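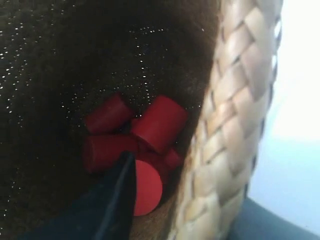

Home | Guides | Craft Kits | Spares | Contact

Louro Craft Box Guide
Part 4: Gluing the red pegs to the felt
Posted in May by the Cenden workshop desk

By now you should have your fuzzy brown fabric cut and your woven band lying next to it. If you don't, go back to Part 3 and come find me when you're done. I'll be talking about the glitter side of the fabric all the way through, so keep that side up.

What you need for this part

The bag of red pegs, the fabric, the woven band, tacky glue, a soft brush (an old makeup brush is great) and a scrap of cardboard for squeezing glue onto. I use the Godov glue with the narrow tip, but any white craft glue that dries clear will do fine.

1. Tip the pegs out onto the fabric and push them into a loose bunch beside the band. I like mine close to the band but not on it - leave a finger's width if you're planning to stitch the band down later.

2. Play with the angles. Let a couple lie on their sides, turn one so its flat end faces you like a little red button, and lean the rest in. I spend way too long on this step and I'm not sorry!

3. Once you like the bunch, take a quick photo with your phone. You're about to pull it apart and you will not remember it.

4. Lift the pegs off and brush the fabric with the nap, all in one direction. It looks darker one way and lighter the other, and you want it even before the glue goes down.

5. Put a small puddle of glue on the cardboard. Dip the side of the first peg, press it into the fibers and hold it while you count to 13. (Yes, 13. Ten wasn't enough on my first one.)

6. Add the other pegs one at a time, checking your photo. Where pegs touch each other, a tiny dot of glue between them helps a lot.

7. Leave the whole thing flat for 2 hours. Overnight is better if you've got a cat.

CAUTION: Pegs are small parts. Keep them away from kids under 4, and count them back into the bag if you stop halfway.

CAUTION: Don't use hot glue on this fabric. It mats the fibers into a shiny crust and there's no brushing it out - I have the ruined piece in a drawer.

NOTE: Glitter will come off. It gets on the pegs and on you, and if it gets in the glue it stays there. Wipe each peg with a dry cloth before dipping. Sticky tape wrapped around your fingers picks up the specks that land on the table.

NOTE: If a peg pops off later, scrape the old glue off it with a fingernail and start again from step 5. Spare pegs are order number 816, and the Brostorov store usually has them on the shelf too.

Next up is Part 5, stitching the band. Thread your needle before you sit down with it, the light in my kitchen is hopeless after 4 p.m. and yours might be too.

Back to Part 3 | Part 5 | All guides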